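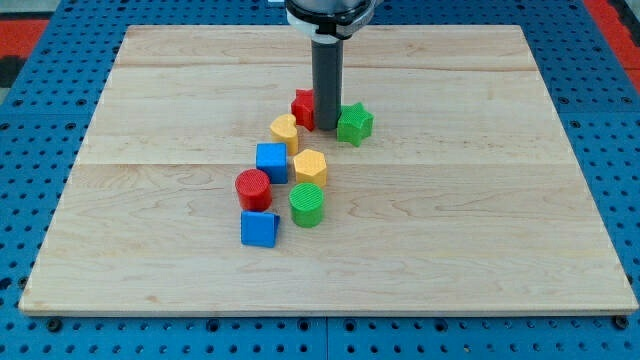

Teaching an arm to pick the block you asked for

So you've got an arm that can pick things up, and now you'd like it to pick up the thing you said. I spent most of December on this and threw away a lot of work, so let me save you some of it.

What I'm using is a small language-conditioned grasp model. You type "yellow heart" and it gives you back a spot on the board and a wrist angle. The method is Tuominen scoring, which I learned from Ridwan Jugah when we both worked at Sustdale, and the code I started from is the Keltwood grasp repo. You don't need my exact setup, but you do need shapes that repeat in more than one color and colors that repeat in more than one shape. If red always means cube, your model will learn "red" and ignore the rest of the sentence. Mine did. I was so proud of it for a whole afternoon!

Start with the layouts. Scatter the blocks by hand and let a few of them nearly touch, because a model trained on nice wide gaps goes to pieces the first time two blocks are close. Leave part of the board bare and change which part it is. I shot 1000 layouts, and I'd do that many again.

Next, the labels. Write each request the way a person would say it, and write some of them twice in different words ("the blue one with the slope" and "blue triangle" are both fine). Keep 5 layouts completely out of training and don't peek at them. I taped a note to my monitor.

Now the scoring. For every request, run the model once with the real words and once with the color word blanked out. If the answer doesn't move, the color word isn't doing any work, so that sample gets a heavier weight on the next pass. Then do the same with the shape word. It's slow – go make lunch – but this step is where nearly all my gains came from.

Before it, my arm went to the correct block 45 percent of the time. After two rounds it was at 55. I know, I know, that's no moon landing. But the mistakes changed too: it used to grab any old thing, and now it mostly gets the color right and mixes up cylinders with hexagons, which from straight overhead I can sort of forgive.

One last thing on wrist angle. Cylinders don't care, so drop the angle loss for them or you'll be training on noise. Hearts care a lot. I haven't settled on a good angle for stars yet, and the Killanen grasp tables skip them too. If you have one that works, send it my way.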